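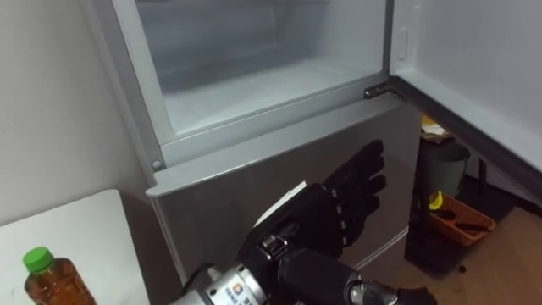

Asunto: Re: [club-atletismo] Recibimiento a Daranee y plazas para el autobús

De: Fidel Insaurralde
Para: lista del club

¡Buenas a todos!

Contesto a Parisa y de paso a los que me habéis escrito por privado, que sois unos cuantos. Primero lo importante: ¡plata en los 1.500 y récord del club! Yo la última vuelta la vi de pie en la cocina, con el portátil encima de la encimera y gritándole a la pantalla. Iba quinta al toque de campana, encerrada por dentro, y sale por la calle dos en la contrarrecta como si acabara de empezar la carrera. Qué manera de correr, de verdad.

Parisa Yazdani escribió:
> Hola, Fidel:
> ¿Se sabe ya a qué hora llega Daranee? En el grupo de
> infantiles quieren ir todos a la estación con la pancarta.
> Y otra cosa, ¿el autobús de Pratimbridge sigue en pie o
> vamos en coches? Los padres me preguntan.
> Parisa

El tren entra a las 18:40. Me lo ha confirmado su hermana Pornthip, que viaja con ella. Quedamos a las seis en la puerta principal, con la camiseta del club quien la tenga.

El autobús sigue en pie, sí. Tiene 30 plazas y quedan 19 libres, así que apuntaos contestando a este mensaje (a la lista, por favor, que por privado me pierdo). Los menores, con un adulto. Sale del aparcamiento de la pista a las 17:15 y la vuelta será después del acto en el polideportivo, sobre las nueve y media.

En el polideportivo hablará Daichi Fujimoto, que la entrena desde cadete y que odia los micrófonos, o sea que aplaudid mucho y pronto. Luego Daranee quiere dar una vuelta a la pista con los pequeños, ¡idea suya! Traed zapatillas.

Parisa, la pancarta me parece estupenda, pero comprobad que mide menos de cuatro metros, que la del año pasado no cabía por el torno.

Y aprovecho: el cross de abril ya lleva 279 inscritos y todavía no hemos abierto la carrera popular. ¡Vaya temporada!

Un abrazo grande y nos vemos en el andén,
Fidel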